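Quem acompanha o blog sabe que ando há meses a prometer falar de garras, e como a June está quase aí (é assim que a Shoshana chama ao calendário de entregas, não me perguntem porquê) achei que era melhor sentar-me e escrever de uma vez. 

A comparação é entre duas garras de dois dedos, a Wirico e a Paker, as duas montadas à vez no nosso braço da Universal Robots. A tarefa é mexer em peças de computador: discos, placas compridas e estreitas, encaixes com pouca folga. Parece coisa simples e come tardes inteiras!

Comecei pelos discos, que são o que mais me assusta. O disco tem uma fila comprida de pinos na borda e eu passo a vida a imaginar um dedo a bater ali de lado. Por isso aproximo sempre devagar, com os dedos bem abertos, e só depois penso em fechar.

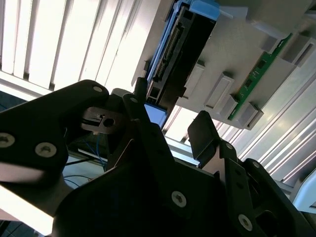

Dedos abertos, com o disco e a placa verde lá em cima.

A Wirico abre mais e perdoa melhor um ponto mal ensinado. A Paker é mais fina nas pontas e entra onde a outra nem tenta, mas se o ponto estiver torto, paciência, há que repetir tudo. O Aurelio Zabala, que tem muito mais horas disto do que eu, prefere a Paker e não há maneira de o convencer do contrário (já tentei com bolo).

Depois passámos ao painel cinzento com os encaixes, e aí a conversa muda, que o problema deixa de ser a força e passa a ser o ângulo. Uma placa inclinada um nadinha entra em cima e prende em baixo, e ficamos os dois a olhar para o ecrã com cara de parvos.

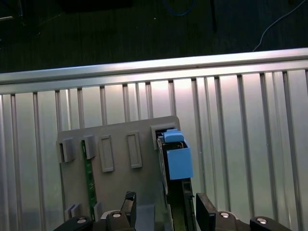

Clube de Robótica Ponovora | Grupo de Manipulação

Na quinta-feira fizemos 64 tentativas com cada garra, sempre com a mesma velocidade de aproximação, e a diferença foi menor do que eu esperava. A Wirico ganhou nas peças largas e a Paker nas placas estreitas, o que dá razão a toda a gente e não resolve discussão nenhuma. O que me surpreendeu foi a câmara no pulso. Eu achava que a vista de cima chegava, e afinal é de perto que se percebe se a peça vai direita, mesmo com os dedos a taparem metade do que interessa. 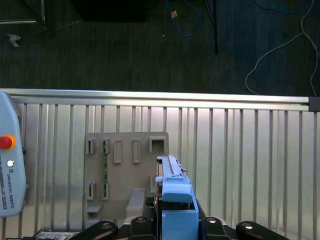 O painel dos encaixes, com a consola do braço à esquerda.

Nos controladores sou menos imparcial, confesso. O Böttcher guarda quase 2000 pontos e deixa dar nomes decentes a cada um, e eu adoro dar nomes às coisas. A Shoshana Quintanilla acha os menus dele um castigo e faz tudo na consola do braço, com uma calma que me irrita um bocadinho. Para passar de uma garra à outra perdemos ainda um bom bocado a acertar o centro da ferramenta, e se alguém tiver um método mais rápido, por favor escreva-me!

Voltámos aos discos já ao fim da tarde, desta vez com a caixa azul e o braço bastante inclinado. Com este ângulo gosto mais de trabalhar, embora os cabos peçam atenção redobrada quando o pulso roda.

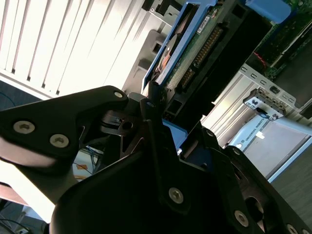 O disco na caixa azul, mesmo por cima da garra.

Por agora fica montada a Wirico, que foi a que me deu menos dores de cabeça. Ainda quero experimentar pontas de borracha nas duas e repetir a série das placas estreitas com o ponto de aproximação um pouco mais alto. Se correr bem, conto tudo no próximo texto, e se correr mal também conto, que já me conhecem.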